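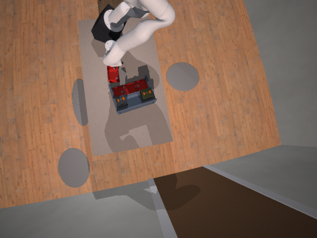
Passwords again. Sorry.

My bank still caps mine at 11 characters. No spaces, no symbols except a hyphen. And then it makes me change it every July, which means everybody just sticks a number on the end. Mine is up to 8. There, you've got half of it.

Forced changes are a bad idea and have been for years. People pick something weak, bump the digit, write it on a sticky note. At Ultton, where I did support for a while, you could of guessed most of the office by looking at a calender.

Length is what matters. Let people type a whole daft sentence. Store it properly, salted, with a slow hash, so that anyone who nicks the database has to sweat for every single guess. A cap of 11 makes me wonder what's going on in the back end. Plain text in a fixed column? I'd love to be wrong.

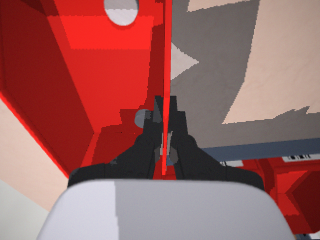

And the lockouts. Aluvero gives you 7 tries, then a phone queue. Fine, but a thief with the stolen file isn't typing into the login page, is he. He can run 1,000 guesses before you've found your glasses.

Get a password manager. I use Cai, others swear by Grirnia, don't much care which. Turn on the second factor as well. And banks, please, bin the July email.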